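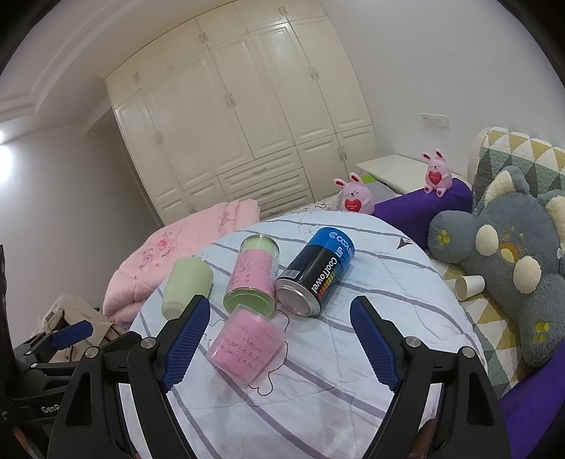 Where does all the stuff on a kid's bed go when you need the bed back? At Limov, the little op shop on the corner with the green door, it goes into the Bredari bins, and from there to somebody else's kid.

That's the short version of the Great Bed Clear-Out, which kicked off again this month and runs through to the end of May. I went along on the first morning, 21/03/2019, with two bags of my own and a fair bit of guilt, as my daughter's bed hasn't seen a flat sheet since Christmas.

For anyone who missed it last year, you clear off one bed in your house (a kid's bed, a spare bed, the one that's turned into a shelf, they don't mind) and bring in whatever you don't want to put back. Last year 178 households had a go and the shop ended up with 1,047 things on the tally sheet. Damian Borkowska, who runs the sorting table, told me he still has the sheet pinned up out the back and is hoping to need a bigger one.

"People think it'll be blankets," he said. "It's candles. I've never seen so many candles."

I laughed, and then I went home and had a proper look at our spare bed, and he's right! Candle jars on the bedspread, with a plush bunny with a heart up by the pillows. A pink frosted one with writing on it, a tall one with pale green wax at the top, and a plain pale green one without any jar at all. I don't remember buying a single one of them. There was a CoolTowel in its can as well, the blue and black one, and a paper cup tipped over beside the big grey plush toy with the round ears. We've got a whole cupboard for cups.

The candles are welcome, by the way, so long as there's a decent bit of wax left in them. Damian would like them wrapped in something, and please keep them away from the soft toys in the bag, as last year a vanilla one got into a box of teddies and they had to be aired for a week. Soft toys should be washed first if they can be. Quilts and bolsters are fine too, folded if you've got the patience. Pillows they can't take, other than small decorative ones, and that's been the rule for as long as I've been going.

There's a bit of a trick to the clearing as well. Damian Szczepańska (yes, two Damians, and the shop has given up and calls them by their surnames) does a short talk at 60 Panell Street for anyone who finds the whole job a bit much. Her method is to start at the foot of the bed and work up towards the pillows, putting everything hard in one box and everything soft in another, and you're not allowed to decide about anything until the bedspread is bare. I tried it. It took me most of a morning, mainly thanks to the bunnies. We have a pair of them, both pink, both holding red hearts, and I had one in the bag and out of the bag more times than I'd like to admit. They're staying for now.

The jacket on the chair went back in the wardrobe where it belongs, and the pink floral quilt is going in the wash before I make up my mind. My mum gave us that one so it'll probably stay.

Money from the sale goes to Swati, the after-school reading club, which is after new beanbags and a heater for the back room. The sale itself is on in May, and the shop will put the date in the window once they've got the hall booked.

You can drop your bags at Limov any time the door's open. If it's shut, please don't leave things on the step, the rain gets in under the awning and the whole lot ends up in the skip. Bring your own bags back home with you too, they're drowning in them.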